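Festero Small Hall: Pre-Show Safety Checklist
For seated and standing concerts, 800 capacity 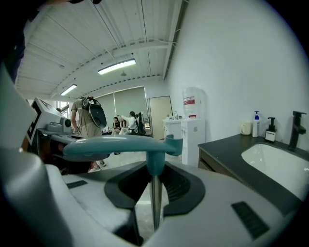
HOW TO USE THIS LIST

Work through it in order on the day of the show. Mark each item OK, FIX or N/A and write a comment where the item calls for one. The list has to be signed before doors. If an item is marked FIX, the duty manager decides whether the show can open with it outstanding. Comments below are from the Thursday show (solo piano and voice, one support act, floor seated).

Inspected by: Esperanza Marín
Start of inspection: 2:30 p.m.
Job sheet: 3329

1. ENTRANCES AND EXITS

1.1 All exit doors open fully from inside with one push. OK

1.2 Exit signs lit, including the one behind the merch table. OK
Comment: Merch banner was hung too high last month and covered the lower edge of the sign. Banner is now on the short stand. Keep it there.

1.3 Outside of exit doors clear of vehicles, bins and road cases. FIX
Comment: Support act's van was parked across the side exit at 2:40. Driver moved it to the loading bay. Checked again at 5:00, clear.

1.4 Door 4 holds open on its magnet and releases on alarm test. FIX
Comment: Releases, but slow to close. The closer needs adjusting. Steward posted at this door for the whole show. Reported on the job sheet.

2. STAGE

2.1 Deck sections locked together, no lip between sections. OK

2.2 Legs braced and feet on pads. OK
Comment: Looked underneath with a flashlight. One pad had shifted at the back left and was put back.

2.3 White tape on front edge and on both sets of steps. OK
Comment: Stage left steps retaped. The old tape was curling.

2.4 Handrails fitted to steps. OK

2.5 Grand piano: casters locked, lid prop secure, no cable under the pedals. OK
Comment: Piano goes 10 inches further upstage than on the plan. The artist plays standing for part of the set and pushes the stool back, so there must be clear deck behind it. Stool tested at full height. The tuner is finished and doesn't need to come back between acts.

3. POWER AND CABLES

3.1 Portable equipment has a current test label. FIX
Comment: Support act's keyboard supply had no label and a split in the outer jacket. Taken out of use. House spare issued.

3.2 Stage outlets protected and test button tripped. OK

3.3 Cables crossing walkways are under ramp. OK
Comment: Ramp runs from the sound desk to the left wall. Two sections had come apart and were rejoined.

3.4 Dimmer room locked, nothing stored inside. FIX
Comment: Folding chairs again. Removed. Please do not use this room for chairs, even for an hour.

4. RIGGING AND SPEAKERS

4.1 Safety bonds on every lamp over the stage and audience. OK

4.2 Nitex speaker brackets: pins in, no visible cracks or bent metal. OK
Comment: Right side bracket has surface rust. It was there in February and looks the same. Leave on the watch list.

4.3 Zabala chain hoists: load checked, controller unplugged and locked away after use. OK

5. SOUND LEVEL

5.1 Meter at the desk working and reading checked against the calibrator. OK

5.2 Earplugs available at the bar and box office. OK
Comment: Box office nearly out. More ordered.

6. AUDIENCE AREA

6.1 Seats linked in rows, aisles at full width. FIX
Comment: Row F not linked on the right side. Done at 4:15.

6.2 Wheelchair spaces marked out, with a companion seat beside each. OK

6.3 Floor dry and free of tape residue. OK
Comment: Sticky patch near the bar from the previous night. Mopped twice.

6.4 House lights reach full from the desk and from the wall panel. OK

7. FIRE AND FIRST AID

7.1 Extinguishers in place, pins sealed, gauge in the green. OK

7.2 Tudix haze machine: fluid topped up, standing on its tray, detector setting agreed with the duty manager. N/A
Comment: No haze for this show at the artist's request.

7.3 First aid kit stocked. FIX
Comment: Short on burn dressings. Restocked from the office kit. The office kit now needs a refill.

STILL OPEN AT DOORS

Door 4 closer (1.4), steward in place.
Office first aid kit refill (7.3).

Duty manager agreed to open. Signed E. Marín, 6:20 p.m.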